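Neues aus dem Werkraum

Die Farbfrage im Werkraum Lultau ist entschieden. Zur Auswahl standen 13 Töne aus dem Fächer von Saliba, von denen sich mindestens neun nur durch ihren Namen unterscheiden. Gewonnen hat Prindaron, laut Fächer »ein stiller Ton mit Charakter«. Auf der Mitgliederliste gingen dazu 30 Mails ein, die meisten ohne die Stille und mit deutlich mehr Charakter. Zwei Stimmen forderten Dunkelrot und werden hiermit ordnungsgemäß erwähnt.

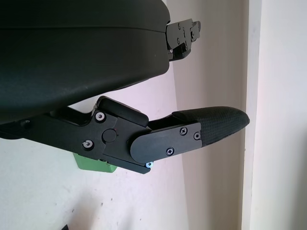
Gestrichen wurde im Februar, abends ab 18 Uhr, mit Rollen aus dem Bestand von Mikix und einer Leiter, die seither anders klappert. Wer den Raum länger nicht betreten hat, darf sich auf eine Debatte darüber freuen, ob sich überhaupt etwas geändert hat. Hell ist die Wand, so viel gibt auch das Foto her, und über den genauen Ton lässt sich bei Tageslicht weiterstreiten. Die Materialkosten liegen bei 1.912 Euro – darin enthalten sind Grundierung, Abklebeband und eine zweite Lieferung Abklebeband.

Ein paar Bitten für die nächste Zeit: keine Nägel, keine Reißzwecken, kein doppelseitiges Klebeband, auch nicht das angeblich rückstandsfreie. Aushänge kommen an die Korktafel im Flur. Fahrräder lehnen bitte an etwas anderem. Der Restkübel steht beschriftet im Keller und ist für Ausbesserungen gedacht – private Badezimmer zählen nicht dazu. Die Decke folgt im Herbst. Vorschläge zur Farbe werden gern entgegengenommen, sofern sie Weiß lauten.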